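Bench notebook, natural dye trials
19 October 2025

Onion skin on wool, second go. So happy with this one already! 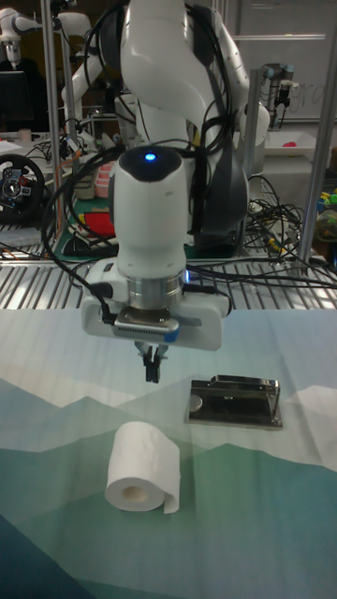

What went in the pot

Brown onion skins, 300 g, saved up by Khải and Yến since winter (the whole cupboard smells like soup, no regrets). Skeins are the Atunmont two-ply, the undyed cream one. Total dry weight of wool was 822 g on the kitchen scale and 830 g on the good scale, so I've used 830 for the alum sums. We really should pick one scale and stick with it.

Mordant: alum at 8 per cent of dry weight, dissolved in a jug of hot water first, then into the big pot. Wool soaked overnight beforehand. Last time I rushed the soak and got pale patches near the ties, so I've also retied every skein with looser figure eights.

Colour notes

Skins simmered for an hour, strained through the old pillowcase, wool in once the bath had cooled to lukewarm. Brought it up slowly, never to a boil. After half an hour it was a soft apricot and I nearly pulled it out right then, it was that pretty. Left it in the full hour and got a deep, glowing orange, very close to marmalade. Lộc thinks it leans brown. Lộc is looking at it under the bad light.

One skein went into an iron afterbath (a pinch, dissolved, two minutes) and came out a gorgeous mossy olive. Completely different colour from the same pot! Handle is slightly rougher than the others, so less iron next time, or a shorter dip.

Saved the exhaust bath in the lidded bucket. Khôi wants to try it on silk and I reckon it has a good yellow left in it.

Still to do

Rinse the olive skein again, the water was still a bit grey.
Light test: wrap a strip of each colour on card, cover half with foil, tape to the north window. Check in November.
Ask Nga whether the Zondow cotton needs tannin before alum. I think yes, but she's done far more cotton than I have.
More skins please, everyone. Red ones too, in a separate bag, I'd love to see if they go greener.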